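Remote operators wanted: guiding a robot arm through kitchen tasks
Gunddale office or from home

Brololia is looking for people to steer a robot arm through everyday kitchen jobs. The arm and the kitchen are simulated, so you work at a screen with a hand controller, and every run you complete is kept as a demonstration for training. You do not need to know how to program. You do need steady hands and a fair amount of patience.

The work belongs to a project called Zavov. We have 900 runs already and want 1000 more by the end of August, spread over as many different people as we can find. Two people asked to pick up the same thing will go at it in different ways, and we want both.

What you will do

You log in, read a one-line instruction and take control of the arm. Most instructions are about picking up a piece of food or a small item and putting it somewhere else: on a plate, on a counter, in a pan. You move the arm with your right hand (or left, tell us and we will change the set-up) and open and close the gripper with a trigger. When you think the task is done, you press the end button. If you drop something, carry on and try to pick it up again. Only throw a run away if you lose track of the controls or the program freezes.

You can switch between a room view and a close view from the gripper. New operators tend to stay in the room view for too long. Use it to bring the arm over, then change to the close view before you shut the fingers. The arm can hide the thing you are reaching for, and depth is hard to judge on a flat screen.

Views from the kitchen set:

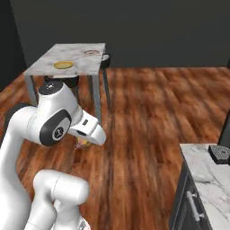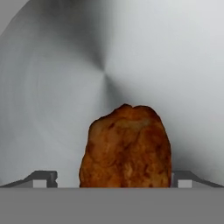
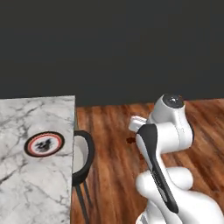 Sessions last two hours with a break in the middle. Please do not book more than one a day to begin with. Your wrist will notice the controller before you do, and tired operators make jerky movements that we then have to take out.

Who we are looking for

Anyone over 18 who can read short instructions in English and is free for at least two sessions a week. Experience with games, cranes, sewing machines or model aircraft is welcome but makes no difference to whether we take you on. If you wear glasses for screen work, bring them.

To work from home you need a wired internet connection and a desk you can leave set up. We lend you the controller and pay the postage both ways. The Gunddale office has desks for those who would prefer to come in, and it is step-free from the street.

Training

Your first session is paid training with Jytte Frandsen, who runs the operator desk. She will take you through the controls, the two views and the rules for ending a run. After that you do a set of practice runs on your own. Jytte watches them back and sends you notes, usually by the next working day. Practice runs are paid at the same rate as the rest.

Pay is by the session, not by the run, and it stays the same however many runs you finish. We would rather have a slow, clean pick than a fast one that knocks the plate.

What we keep

We record the movements of the controller, the movements of the arm and the simulated views. We do not record your face, your voice or your room. Runs are stored under an operator number. The Þórarinsdóttir lab has access to the runs under the same terms and does not receive your name.

How to apply

Write to Jasmina Mujić at Brololia, with the subject line "Zavov operator 183". Tell us which days suit you, whether you want to work from home or in the office, and which hand you use. A CV is not needed. Applications close on Fri 22 December and we will answer everyone who writes.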